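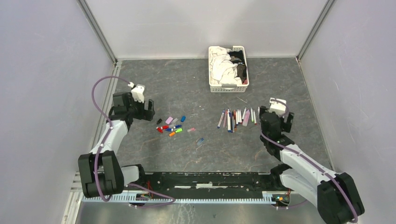

Handwriting Returns to the Timetable at Cultisden
By the Schools Desk, April

When the Cultisden school district restored cursive writing to its elementary program two years ago, the decision drew little attention. The change took 20 minutes of the school week from independent reading, and it applied at first only to the third grade. It has since been extended to the fourth, and the district's literacy coordinator has agreed to discuss what has been learned.

The coordinator, who taught second and third grade before moving to the district office, began with the condition of the program she inherited. "There was no program," she said. "Teachers who liked handwriting taught it. Teachers who did not like it put a strip of letters above the board and left it there."

A survey carried out in the first autumn found that 69 percent of third graders could not read a short note written in joined letters. The note was a plain one, asking the reader to bring a coat and a packed lunch. "Several children thought it was in another language," the coordinator said. "One asked me whether it was French."

The district looked at two sets of materials. The first, from Rurnach, teaches the lowercase letters in families according to the opening stroke. The second, called Paju, follows the alphabet and gives a full page to each letter. Cultisden chose Rurnach after a trial in four classrooms, although the coordinator noted that the Paju workbooks had better paper and that some teachers still photocopy the capital Q from them.

Speed was a matter of some disagreement at the start. Parents had been told that joined writing would be faster, and for most of the first year it was slower. The coordinator now advises schools to leave timing out of the first two terms altogether.
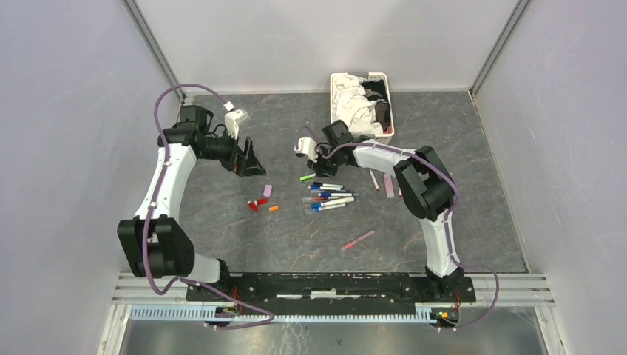
At what age should a child begin joined writing?

The district recommends the start of third grade, once printed letters are formed from the correct starting point. Some children are ready earlier, and teachers may let them begin, but no second grader is assessed on it.

Left-handed pupils received separate guidance. The coordinator described the earlier practice as neglect. "We tilted the paper the same way for everyone and then wondered why a child was hooking the wrist around the top of the line," she said. Left-handed children are now seated on the left side of a shared desk, with the page turned clockwise, and their models are printed on the right side of the sheet so that the hand does not cover them.

On the question of tools she was brief. Pencils are used until winter break. After that the choice passes to the teacher – a compromise reached after a long meeting at Fummont Elementary, where the staff held firm views on ink.

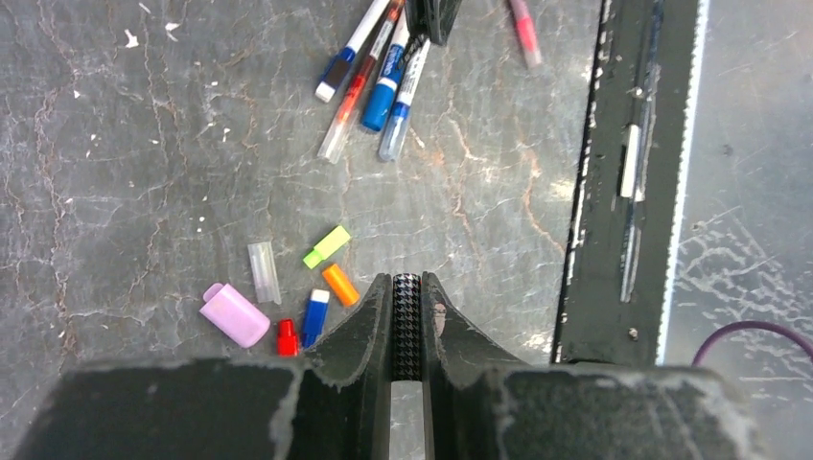 "I was against pens in third grade, and I lost," she said. "The children take more care with something they cannot erase. I would still keep the pencils for spelling."

Grading has been kept light. A sample of 100 words is collected from each pupil in the fall and again in the spring, and the two are sent home together. Families are asked to look at spacing and letter height first. Slant is left alone unless it makes the writing hard to read.

The district has not decided whether to continue into fifth grade. Middle school teachers have asked for it, the coordinator said, mainly for note-taking, but the fifth grade schedule is already crowded and the music department has a prior claim on the same period.

Recent items
Summer reading lists for grades 2 through 5
Fummont Elementary library hours
Spelling instruction: answers to questions from families
Changes to the fall conference schedule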